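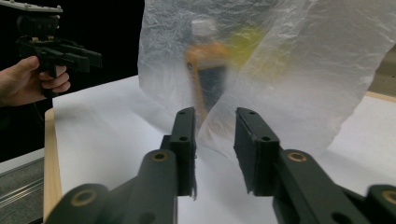
Unit 4: Bags, Liners and the Film That Won't Lie Flat

Household Materials, Lakden evening course. Handout for the second half of the session. Please bring it back next time, as the copier has views about doing this twice.

4.1 What we mean by "a plastic bag"

Most of the white translucent bags you meet at home are polyethylene, and they come in two families. High-density film is thin, crisp and noisy. Low-density film is softer, stretches before it tears and keeps its opinions to itself. You can usually tell them apart with your eyes shut: crumple a corner next to your ear. If the person beside you looks up, it's high-density.

Translucent is the word to use in your worksheets. Transparent means you can read the label through it. Translucent means you can tell there is a label.

4.2 Wrinkles

A sheet of film bends easily and stretches grudgingly, so when you push on it, it folds. Each fold leaves a crease, and each crease gives the light a new surface to bounce off. This is why a crinkled white bag goes silvery along its folds, and why it looks so much more expensive than it is.

Smoothing it by hand helps a little. Ironing it has been tried (see Mäkelä, week 2 reading, the chapter with the ruined ironing board) and will not be tried again in this building.

4.3 How a bag hangs

Held from the top, an empty bag falls in long loose folds, with one side often straighter than the other. Air caught inside pushes the rest outward. Weight changes everything - put a can of beans in the bottom and most of the folds pull into lines running up to the handles. Draw both cases before you read on.

4.4 Exercise

Work in pairs, with one bag per pair. The Nedirthorpe bags are in the drawer under the sink and the spare liners are behind them.

Hang the bag from the hook and leave it for 30 seconds.
Sketch the lower edge. Do not tidy it first.
Add the 200 gram weight and sketch again.
Fold the bag flat, pressing the air toward the open end.
Label your sketches with the film type and your reasons.

Phones go in your pockets for this part, including the old Nokia, which rings in everyone's pocket at once as far as I can tell. We start again at 830, room lights on.

4.5 For next time

Read the section on seams and bring one bag from home that has failed, with the split still visible. Bags that have failed while containing fish should be described in writing.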